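Tederik open afternoon, Jurkenville: are the machines ready to tidy up yet?

I went to the Tederik open afternoon in September with low hopes and a return ticket. The invitation promised "household help, closer than you think". I have been hearing that since I bought my first flat, and I still do my own washing up.

The building is on the far side of Jurkenville, past the tyre place, and the 109 bus drops you on the wrong side of the dual carriageway. Allow 40 minutes from the station. Sign-in was slow and the coffee was free.

Mulugeta Endale gave the opening talk. He was better than I expected, mostly for admitting what does not work. Folding a towel is possible if the towel starts out flat. Picking up toys is possible if somebody has told the system what a toy is and the toy is not under a chair. A drawer that sticks will beat it. He put up a chart of 19 household chores and marked the ones he would trust a machine to do in his own kitchen. There were two, and one of them was wiping a clear table.

Someone from Dehghan, who fit out shops, asked about restocking shelves overnight. The answer was a long one and came down to no, unless every packet faces the same way. She wrote that down and underlined it.

After that we were let loose on the main floor, which is one big room with a mezzanine at the back. I had pictured a row of machines quietly getting on with things. Most of what I saw was people standing, bending and carrying, with cables across the floor. A couple of them had backpacks on. For a room devoted to saving labour there was a great deal of it about.

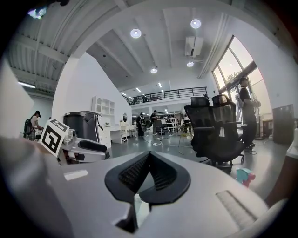 The main floor at Tederik, with the gripper fingers up close and a toy on the floor near the office chairs.

I asked what a home version might cost and was told it was too early to say. I asked the same thing at the Tunska stand at a trade fair last year and got the same answer, with a nicer brochure. Over 200 people had signed up for the afternoon, according to the woman on the door, so the appetite is there.

Would I go again? Yes, for the talk. Take a sandwich, and get the bus back before five or you will be waiting with the school run.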